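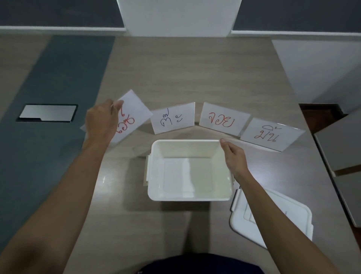

Match Day Helpers and Youth Coaches Wanted, Skutent Football Club

Posted December 2019

Skutent is looking for people for the spring half of the season. Paid and unpaid. We play soccer (men's first team, women's first team, reserves, plus kids from under 8 up to under 16) and we are short in nearly every spot after two coaches moved away and the reserves keeper coach took a job with Rinduletti. Good luck to him, annoying for us.

Read the whole thing before writing please. Last time half the emails asked about pay and it was in the ad.

What we need

Youth coach, under 12s. Paid. Two evenings a week plus the game on the weekend. Squad of 14, mixed level, some have played since they were five and some started in the fall. You plan your own sessions. We have a rough outline of what each age group should be working on (first touch, passing out from the back, defending one on one) but no one is going to stand there with a clipboard.

Youth coach, under 16s girls. Paid. Three evenings. This one needs somebody with a license or well on the way to one, the league checks now. They finished fourth last season and want to go up. Away trips can be long, Ilto is the far one, bus leaves early.

Goalkeeper coach. Paid per session. Reserves and the two oldest youth squads together, one session a week, can be fit around another job. Former keepers very welcome even without coaching papers, we will put you through the first course.

Match day helpers. Unpaid, but you get in free with one guest, hot meal, club jacket. Gate, ball kids, scoreboard, away team welcome, putting up and taking down the nets. Come for every home game or just a few, tell us which.

Video and stats person. Unpaid for now, small payment possible from next season if the budget holds. Film the first team home games from the platform behind the halfway line, cut the clips, get them to the coaches by the next evening. Own laptop needed. Camera and tripod are ours.

Pay

Under 12s: 80 a week, in season.
Under 16s girls: 80 a week plus 20 for each away game.
Goalkeeper coach: 20 a session.

Travel to away games is covered, either a seat on the bus or gas money if you drive players. Winter break is not paid. Preseason is.

Where and when

Most training is at the Sârbu ground, the one with the artifical pitch and the new lights. Under 12s use the small pitch next to the parking lot. Home games for both first teams are on the grass pitch at the same place. Bus 314 stops by the main gate, last one back is late enough for everybody except the under 16s coach, who may want a car or a ride from one of the parents.

Training starts again as soon as the winter break is over. Season runs through May, with one tournament at the end for the younger squads. If you can only do until the break in spring, say so up front, we might still be able to work something out for the keeper sessions. Not for the two squads. The kids have had three coaches in a year and a half and need one who stays until the end.

What you should bring

For coaching: some experience with kids, doesn't have to be in soccer. A clean background check, we do the paperwork and pay the fee. First aid certificate or willing to do ours. On time. Able to talk to a parent whose kid is on the bench without it turning into a shouting match. Equal playing time up to under 12, that is a club rule and it stays. From under 14 on the coach decides.

For match days: age 14 and up, under 18 needs a signed form from a parent. Warm clothes. It is a windy ground, really windy.

For video: you should know soccer well enough to follow the shape of the team and not just the ball. The old clips were all close on the ball and the coaches couldn't use them for anything. Any editing program is fine.

You do not need to have played for us, or to live in town. Languages other than English are useful, we have quite a few families who are new here, but not required.

What you get

Full kit, coat and bag for coaches. Courses paid, including the license steps if you stay on for a second season. Use of the gym room on nights when the first team isn't in it. Season ticket for both first teams. End of season dinner. Balls that hold air, finally, we bought new ones.

Also an older coach to lean on. Everyone new gets paired up for the first month, they come to a few of your sessions and you go to a few of theirs. People who did it last year said it was the most useful part so we kept it.

How to apply

Send a short email through the contact page on the club site. Put the role in the subject line. In the email:

- which role, or roles, in order if more than one
- which evenings you can do and which you can't
- what you have coached, played, filmed, helped with
- license level if any
- two people we can call, at least one from a club, school or job

No cover letter. No long resume, one page is plenty. For the video role send a link to something you have cut, any sport, a few minutes.

Coaching applicants we like will be asked to run a trial session, twenty-five minutes, with one of our squads. Paid at the keeper coach rate. You will get the age group and the theme the day before. Then a quick talk in the clubhouse, then we decide, usually within the week. Everyone hears back, also if it's a no.

Match day helpers don't need a trial, just come to the info evening in the clubhouse. Date will go up on the site once the league sends the fixtures, which are late again.

No closing date for helpers. For the coaching roles we would like emails before the holidays, though if the spot is still listed here then it is still open. Under 16s girls is the most urgent, if you know someone please foward this to them.

A few things people asked already

Can two people share the under 12s? Yes. You split the money how you like, but one of you has to be the name on the league form.

Can I coach a team my own kid plays in? Yes in under 12s, no in under 16s.

Do I have to wear the club kit? At games yes. At training whatever, as long as it isn't another club's colors.

Is there indoor space when it snows? School gym, one slot a week, shared between squads. It's small. We do futsal style stuff in there and it works OK.

I can't coach but can I drive? Please yes. Write "driver" in the subject line. Clean license, insured car, seat belts for everybody.

Skutent Football Club, clubhouse at the Sârbu ground, open on training nights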